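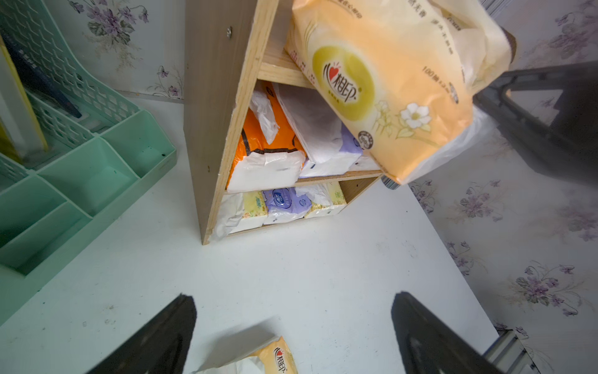 Soft Packs, Hard Numbers

Sun 27 November

I want to argue for a boring thing: the tissue pack as a test object. In our field we publish success rates on blocks, cups and plastic fruit, and then we are surprised when a policy fails in a real room. I have been doing this work for long enough to be part of the problem, so please read this as a complaint which includes myself.

In October our group in Grandulville finished a study of shelf picking with two training sets. Both had 200 demonstrations. In the first set, each shelf was arranged with space between the items. In the second, the person doing the demonstrations was told to fill the shelf as people fill it at home, with packs pushed against each other and one more put on top if it fits. We trained the same policy on both and tested it on crowded shelves only. The policy from the tidy set completed 15 percent of its picks. I will not give the other number in this essay, for the reason I explain further down.

A tissue pack is difficult in an honest way. It changes its shape when the fingers close. The wrapper shines, so the edge that the wrist camera sees is often a reflection. If two packs of the same color stand close together, even a person must look twice to know where one stops. And when a pack is pulled out, its neighbors lean into the empty place, so the next pick begins from a situation which was never recorded.

Many colleagues answer that this is a question of scale. Do-yoon Ma, with whom I share an office and most of my arguments, believes that with enough tidy data the crowded case will come for free. He points to the Flerero policy, which was trained on far more hours than ours and does handle some clutter. I respect this view, but I think it confuses two kinds of more. If you add a thousand shelves where every object has air on both sides, you teach the robot a thousand times that there is always air for the fingers.
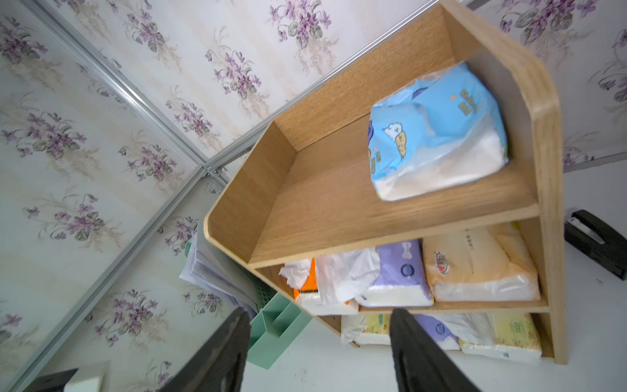 The wrist camera makes this worse, and here I disagree also with my own older papers. We liked it because it moves with the hand and it sees the contact closely. But a close view of a full shelf is mostly wrapper. The policy must decide where to enter from a picture in which the fingers themselves cover a part of the goods. I now think a demonstration should include the hesitation: the hand comes near, goes back a little, tries from another angle. We used to cut these parts away as noise. In the Pelletier workshop I heard three talks where they were still cut.

About the number I kept back. Our crowded set was tested with 170 trials, but all of them in 2 rooms and with furniture of the same type. The result is good, and I know what happens with a good result when it stands alone in a sentence. It goes into a slide, the slide goes into a proposal, and the rooms disappear. We will repeat the test at Sornano with shelves we did not choose, and the figure will be printed beside that one.

Until then my request to reviewers is small. When a paper says "cluttered shelf," ask for the distance between the objects. If the authors have not measured it, they should go back and measure.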